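How to Wash, Dry and Keep Cucumbers So They Stay Crisp

By Tamunoemi Isah
November 24, 2023

Cucumbers look strong but they are delicate. The skin is thin, the inside is almost all water, and one wet spot in the wrong place is enough to make the whole thing soft in a few days. I learned this when I moved to a flat with a very cold refrigerator and lost many cucumbers in one month. Since then I have a small routine, and I want to write it here in the same order as I do it at my own table.

The routine works for the short bumpy cucumbers and for the long smooth ones. For the very small ones used for pickles, please see my other page, as they need a different treatment.

What you need

A bowl or a clean sink
A soft vegetable brush (the bristles must bend easily under your finger)
Two clean cotton towels
A flat plate, bigger than the cucumber is long if possible
A basket or other open container with air holes
Paper towels
A knife and a board for the ones you will eat today

My brush is from Hakow. It is not expensive and I have used it since July. Any soft brush is fine, but do not use the same one for potatoes, where sand stays between the bristles and scratches the next thing you wash.

Step 1. Choose at the shop

Good storing starts with good buying. Hold the cucumber with two hands and press very gently at both ends. The ends become soft first. If the middle is firm but one tip gives way, leave it in the shop.

Look at the color also. For green varieties I want an even green. A pale patch on one side is where it was lying on the ground and this is no problem. A yellow tone on the whole fruit usually means it is old, with big seeds and sometimes a bitter taste.

Weight is useful if you have a scale near. Last week I bought two that looked the same in size. One was 276 grams and the other 409 grams. The second was thicker than I thought, and it had more water in it. I used the lighter one for salad the same evening and kept the heavier one.

Step 2. Decide what you will eat today

Before any washing, separate the cucumbers in two groups: the ones for today and tomorrow, and the ones for later. Wash only the first group. The second group must stay dry.

This is the mistake I made for years. I came home, I washed everything together, and I felt very organized. But a little water always stays at the stem end, and in the refrigerator it cannot go away.

If a cucumber from the second group has soil on it, wipe it with a dry paper towel. That is enough for now.

Step 3. Wash

Fill the bowl with cool water. Do not use warm water, it makes the skin dull. Put the cucumber in the bowl and turn it with your hand for a short time, then take the brush and go along the length with light pressure. Bumpy skin holds more dust than smooth skin, so take more time there. Go around both ends carefully.

Then rinse under the tap. Soap is not needed, and I do not recommend it, as the skin can hold the taste.

Cucumbers from the supermarket sometimes have a thin wax. You will notice that water makes round drops on the skin. In this case I rub a little more with the brush, or I peel it when it is for small children.

Step 4. Dry

Put the first towel flat on the table and roll the cucumber on it from one end to the other. Then take the second towel and dry the two ends by hand. The stem end has a small hollow and you need a corner of the towel for it.

After the towel I let it rest on a plate. A plate with a small raised rim is good for this, because the cucumber can't roll off. Put only one on each plate, or leave a finger of space between them, so that air can pass.

In my kitchen half an hour is enough. In a humid season it can take longer. Touch the underside before you decide, because the top dries first.

Step 5. Prepare the basket

While the cucumber is resting, prepare the place where it will go. I like a woven basket for short keeping on the counter. Air comes from all sides and the weave is kind to the skin if you put one layer of paper towel inside.

Check the basket with your fingers first. Old wicker can have a sharp end sticking out, and this will make a small hole in the skin. Cut the sharp end with scissors or push it back under the rim. Shake out crumbs and onion skins over the sink.

For size, do not take a very deep one. Cucumbers should lie in one layer. If they lie on top of each other, the lower ones get pressure marks, and the marks become soft after two days. My biggest basket is from Stira and I use it only for bread now, because it was too deep for vegetables.

Never put bananas, tomatoes or melons in the same basket. They give off a gas when they ripen and the cucumber turns yellow from it very fast.

Step 6. Set up the table

It is easier when all the things are in one line: the plate on one side, the basket on the other, and free space in the middle for your hands. Keep the cucumber away from anything that gives heat, like a toaster oven or a kettle. Also move it out of the sun if your table is near a window.
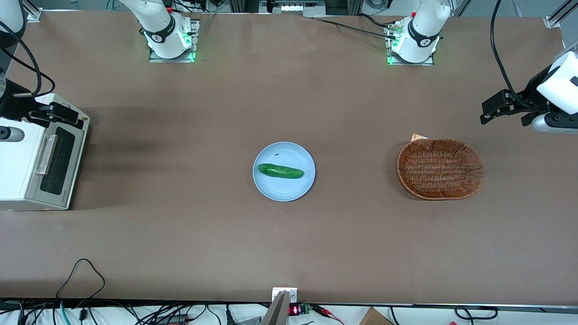 Can I leave a cucumber on the counter overnight?

One night at normal room temperature is fine for a whole cucumber with dry skin. Keep it in the shade and eat it the next day. A cut cucumber must go in the refrigerator right away.

Step 7. Move it to the basket

Lift the cucumber with the whole hand under the middle. Do not pull it up by the tip. Lay it along the long side of the basket, if the basket is oval, so that no end is pushed against the rim.

If you will eat it today or tomorrow, leave it like this, uncovered. A cloth on top looks nice but it keeps moisture inside.

Step 8. Keep the others in the refrigerator

Wrap each unwashed cucumber in one sheet of dry paper towel, then put it in a bag and leave the bag open at the top. Place it in the warmest part of the refrigerator. In most models this is the door or the front of the upper shelf. The back wall is the worst place. A cucumber which has touched the back wall gets glassy spots, and after this it can't be saved for salad.

Change the paper if it feels damp. I check when I take out milk in the morning, so I do not forget.

With this method mine stay good for one week, sometimes a little more. I do not try to keep them longer.

If it is already cut

Cover the cut side tightly with wrap or a small lid and put it back in the refrigerator. Before the next use, cut away one thin slice and throw it out. Use the rest within two days.

Slices I keep in a closed box with paper towel on the bottom. Do not salt them before storing. Salt pulls the water out and you will find them swimming.

Common problems

The skin is wrinkled. The cucumber has lost water. Put it in very cold water for 20 minutes and then use it the same day. It will be better, but not like new.

The skin feels slippery. Do not wash it and hope. Throw it away, and wash the basket or the drawer where it was.

One end is bitter. Cut off a piece from the stem end, peel the rest from the other end toward the stem, and taste again.

There are small soft dents. Cut them out with some extra around and eat the rest today.

Cleaning the basket

Once a month I brush the basket dry, then wipe it with a cloth that is only a little damp. Do not put wicker under the tap or in the dishwasher. Let it stand upside down until it is completely dry, also inside the weave and under the rim, before any vegetable goes back in.

The towels go in the hot wash. The plate can go with the normal dishes.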